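By Chowdhury
6 shares
13 comments

Section 6. Wrist view set-up and first detection run

Do section 5 first (hand-eye calibration). If the calibration file is missing Drerkulen still starts, it just uses the default, and every grasp lands short. No warning on screen. Check the log.

What you need: arm powered and homed, gripper connected, Dromosberg controller on the same network as the PC, a plain table, a few things to pick up. Household stuff is fine.

6.1 Start the view

1. Open Drerkulen. Wait for the green dot next to "controller". If it stays amber, restart the Dromosberg side first, then the PC side. Not the other way round.
2. Cameras tab > Wrist > Start. Picture should come up within a few seconds.
3. Send the arm to the look pose (Poses > Look). Keep a hand near the stop button the first time. Look pose is stored in joint angles so it doesn't know you've moved the table.
4. Open the gripper fully. Fingers must be open for everything in 6.2, the mask gets drawn in the open position and scaled from there.
5. Turn auto exposure off. Set exposure by hand until the white of the table is just below clipping. Leave it.

Note: a pale round patch from the ceiling light is normal on a matt white top. You can live with it as long as the depth map has no hole there. If there is a hole, move the lamp or tilt the wrist slightly and save the new look pose.

Caution: do not turn auto exposure back on to "fix" a dark picture. It hunts every time the arm moves and the detector starts losing things halfway down.

6.2 Finger mask

The fingers are in view the whole time. Without a mask the planner treats them as obstacles and refuses every path.

1. Perception > Mask > New.
2. Draw round the left finger, then the right one. Go slightly outside the edge. Include the ribs on the inside faces, people skip those and get speckle.
3. Click Close polygon on each. It does not close by itself.
4. Set Margin to 6 pixels.
5. Save as "open".
6. Close the gripper halfway, press Preview. The mask should follow the fingers. If it lags, the gripper position feed is off, see 6.6.

Note: redo the mask if you change the fingertips. Even same model, diferent print.

6.3 Table plane

1. Clear a patch in the middle of the view. Doesn't need to be the whole table.
2. Perception > Plane > Fit. Drag a box over bare table only.
3. Collect 100 frames. Don't lean on the table while it counts.
4. Read the residual. Green, carry on. Red, drag a different box, away from any shiny spot.
5. Press Lock.

Tape, film, stray stickers: peel them off before fitting. A thin mark on the surface won't upset the plane but the detector may well propose it as an object, long and flat, very confident. Shadows do the same now and then. If you can't tell which it is from the screen, go and run a finger over it.

6.4 Detection

1. Put the objects out. Leave gaps.
2. Perception > Detect > Once. Not Continuous, not yet.
3. Look at the outlines. Each should sit on one object.
4. Anything touching the image border gets the tag EDGE. Drerkulen won't plan a grasp on an EDGE object, it can't see where the thing stops. Move the arm or move the object.
5. Clear plastic: tick Transparent for that class. Detector then leans on the label and fills in the rest. A bottle with its top out of view will still be tagged EDGE, tick or no tick.
6. Happy? Press Keep. The objects go to the planner list on the right.

Caution: height of a transparent object is a guess until a second view has been taken. Use Look 2 before any top grasp on a bottle.

Note: dark round things (bowls, pots) with a soft sheen on the rim often come back as two outlines. Merge them by hand: shift-click both, M.

6.5 Planning, dry run

1. Planner > Mode > Dry. Arm will not move, only the ghost.
2. Pick an object with no EDGE tag. Press Plan.
3. Watch the ghost all the way down. The open fingers need clearance on both sides, so crowded corners fail. Spread things out.
4. Timeout is 300 ms as shipped. Leave it unless every plan fails, then double it.
5. Ghost path good: Mode > Slow, press Plan again, then Go. Hand by the stop.

Caution: going from Slow to Full keeps the last plan in memory. Press Clear first. Always.

6.6 If it goes wrong

No picture: wrong USB port, mostly. The wrist camera wants one to itself.
Picture but frozen: Stop, Start. If that doesnt do it, reseat the plug at the wrist end.
Mask lags: Gripper > Feed > On. Comes back off after an update.
Error 13: plane not locked. Back to 6.3 step 5.
Every object EDGE: look pose is too low. Raise it, save, redo the plane, keep the mask.
Planner says "no path" with a clear table: mask isn't loaded. Check the drop-down says "open".

6.7 Check against a known view

Compare your wrist view with the one printed at the end of this section before moving on to section 7. Yours needn't match. Fingers at the bottom, wide open, table filling most of the rest.

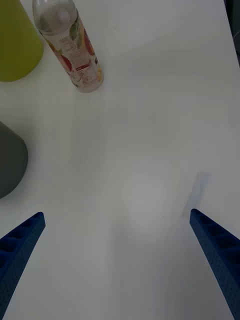 BINGATE, December 2023

Wrist view, gripper fully open. Middle and right of the table mostly free, so the plane box goes there, to the right of the bright patch and clear of the faint bluish mark by the right fingertip. The bottle, the yellow-green container and the dark grey object all run out of view, so expect EDGE on all of them. Slide them in towards the middle or shift the look pose to the left, then Detect > Once again. Save the pose under a new name. Section 7 overwrites "Look".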